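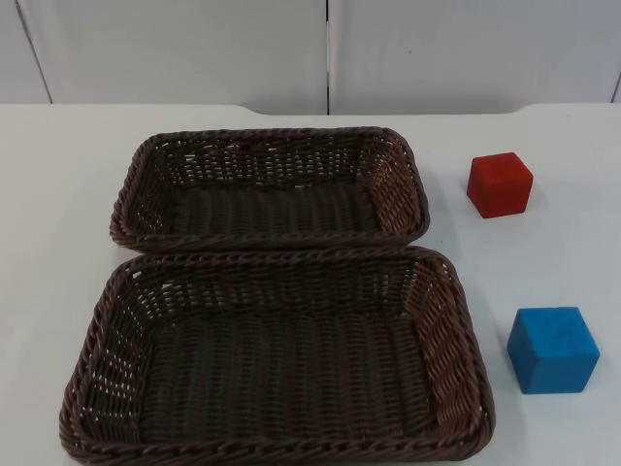
Bread proofing without the fancy baskets?
Forum: Home Baking > Sourdough and Slow Doughs

crumbly_jo
Hi all, longtime reader, second post ever. I've been baking the same country loaf since August and the flavor is finally where I want it, but the thing spreads like a pancake the second it leaves the bowl. I do 554 grams of dough per loaf (weird number I know, it's what fits my Dutch oven and I'm stubborn). Everyone says get a proper proofing basket. Do I really need one? I have a bunch of regular rectangular baskets and a drawer full of dish towels and I'd love to spend zero dollars on this!

rye_or_die
You don't need one. Line whatever you've got with a towel, rub it with rice flour, done. I proofed in a colander for two years and my bread was fine.

But spreading isn't a basket problem, it's a shaping problem or an overproofing problem. How long is your bulk?

crumbly_jo
Around the clock, pretty much, lol. I mix after dinner and shape when I get up, so 11 hours on the counter? Kitchen is warm, too.

rye_or_die
There's your pancake.

MalletA
Agathe here, I run the Tuesday bake group at the Bramora community kitchen. I'm going to disagree a little with rye. Eleven hours can be perfectly OK if the starter amount is small. Jo, how much starter are you putting in? And what flour?

The basket matters more than people let on, too. A wide shallow one lets the dough relax outward the whole time it's sitting there, and then you tip it out and it just keeps going. You want steep sides and a snug fit. 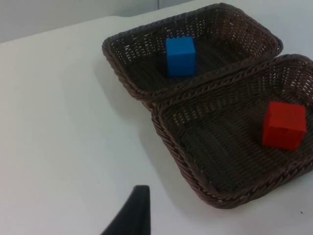 With wet doughs I also like to dust the towel the night before and leave it alone, so the flour really gets down in the fabric. Rice flour if you have it, half rice and half white if you don't. Plain white flour on its own turns to glue and you'll be peeling towel off your loaf (ask me about my sister's birthday).

crumbly_jo
20 percent starter, Medum bread flour, the one in the blue bag. Is 20 a lot for overnight?

MalletA
For a warm kitchen, yes! Try a third of that and leave the rest alone.

tetsu_k
Katayama Tetsuya, hello from the rye bread thread, I wandered over. I would go the other direction: keep the starter the same and put the dough in the fridge after 2 hours. I get much better control and the scoring is so clean when it's cold. My Tsuji dough scraper is the only special thing I own and I've had it 13 years.

rye_or_die
Fridge is the correct answer. I should have said that first.

MalletA
Fridge is AN answer. Some of us have a fridge full of kids' lunches, haha. And cold dough can fool you, it feels tight even when it's way over.

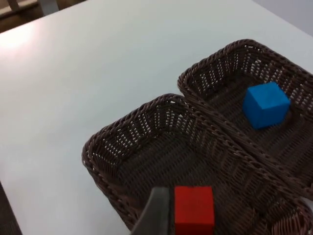
What I tell my group is to change one thing per bake. If you drop the starter and chill it and buy a new basket all in the same weekend, you'll get a good loaf and have no clue which one did it. Write it on the calendar next to the stove or you'll forget by the next batch. I do!

crumbly_jo
OK OK. Less starter tonight, same flour, towel-lined whatever. Will report back.

loafing_about
Jumping in to ask if anybody has tried the Jullari cloth liners? My grocery store has them by the register and I keep picking them up and putting them back.

rye_or_die
It's a towel with a logo.

tetsu_k
I have one. It is a nice towel – elastic stays put. I wouldn't pay full price.

crumbly_jo
Update from this morning: still a bit flat but so much better, and it held a score for the first time! Ear on one side only. Next one I'm trying the fridge, sorry Agathe.

MalletA
Traitor :) Post the crumb when it cools.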